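Sorting the spoons again

Since April I try to keep my kitchen things in bins, one kind in each bin. I bought the bins from Felley for 14 dollars, and I am quite satisfied with them. A clear bin is better for me, as I forget what I put in a gray one. The spoons are still a problem. I have silver ones and also a pink one, and they never stay together.
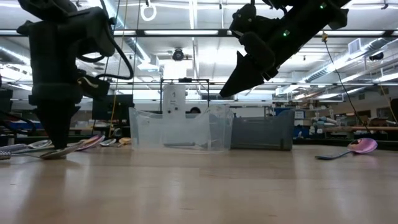

On Monday evening I will wash the bins and try a smaller one for the spoons.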